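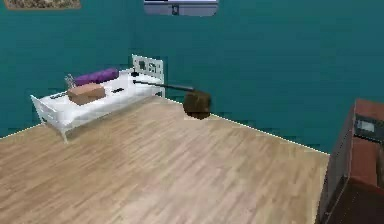 Lolar 6 moves sync to the background

Filed under: Apps, File Sync, Release Notes

Pruvevetti released version 6 of its Lolar desktop client on 3 July 2024. The update is available for Windows, macOS and Linux, and existing installs will pick it up through the built-in updater. The mobile apps stay on the previous version for now.

The main change is that syncing no longer runs inside the main Lolar window. It has been moved to a separate background process that starts at login and keeps going when the window is closed. In earlier versions, closing the window stopped all transfers, and a large upload would resume only when the user opened the program again. The new process can be paused from the tray icon or from the command line with "lolar pause". Pausing now survives a restart. It did not before.

Conflict handling has also been rewritten. When the same file is edited on two machines while one of them is offline, Lolar used to keep the newer copy and move the older one to a hidden folder inside the account. Version 6 keeps both copies side by side and adds the device name to the second file. The hidden folder is still there after the upgrade, but nothing new is written to it. Users who want to clear it have to do so by hand under Settings > Storage > Old versions.

The release notes list 61 bug fixes. Most are small. Two that several readers have written to us about are included: file names ending in a space no longer block the rest of the queue, and the client no longer rescans the whole folder after the computer wakes from sleep. 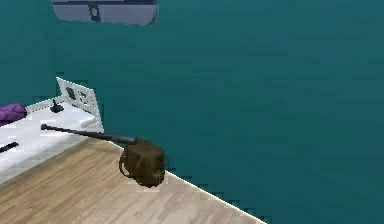 Bedroom corner with a deep teal wall.

We installed the update on three machines in June, during the beta, with a test folder of 158 GB made up mostly of small text files and a few disk images. The first scan after the upgrade is slow on all three platforms, as the client rebuilds its local index from scratch. Later scans were quick. Memory use by the background process stayed flat once the index was done, though the Linux build wrote a good deal more to its log than the other two. Nizar Issa, who maintains the Linux client, told us the extra log lines were left in from testing and will be removed in the next point release.

Selective sync rules carry over from version 5 with one exception. Rules that use a wildcard in the middle of a path are dropped without a warning. Rules with a wildcard at the start or end work as before. Check the list after upgrading, particularly on laptops with small drives – a dropped exclude rule means the folder will be downloaded in full.

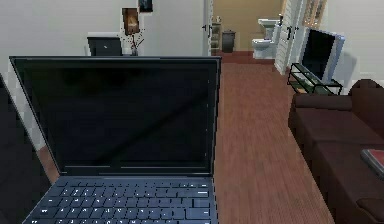 Plugins and older servers

Plugins built for version 5 will load, but any plugin that hooks into the transfer queue has to be rebuilt against the new interface. Of the ones we use, Ploluvon already has a matching build. The Zakharchenko backup plugin does not, and the client turns it off at first start. Its settings are kept, so it can be switched back on once a new build is out.

Self-hosted servers need to be on release 20 or later. Older servers will still accept a login from the new client, but sync stays in read-only mode and a yellow bar is shown in the main window. The server upgrade should be done first. Algirdas Liepiņa of Pruvevetti said that support for older server releases will not be added back, and that the version 5 client will go on getting security fixes until the end of the year.

Managed installs get a new policy key that stops the background process from starting at login. The key is off by default. It is read once, when the user signs in, so a change to it takes effect at the next sign-in.

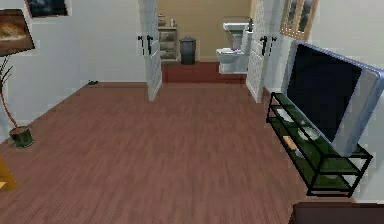
Can I go back to version 5 after upgrading?

Going back works if you export the index first. Use File > Export index before you install version 6, then remove the new client, install the old one and import the saved file. Without the export, version 5 treats the folder as new and compares every file with the server again. Conflict copies made by version 6 stay in place as normal files.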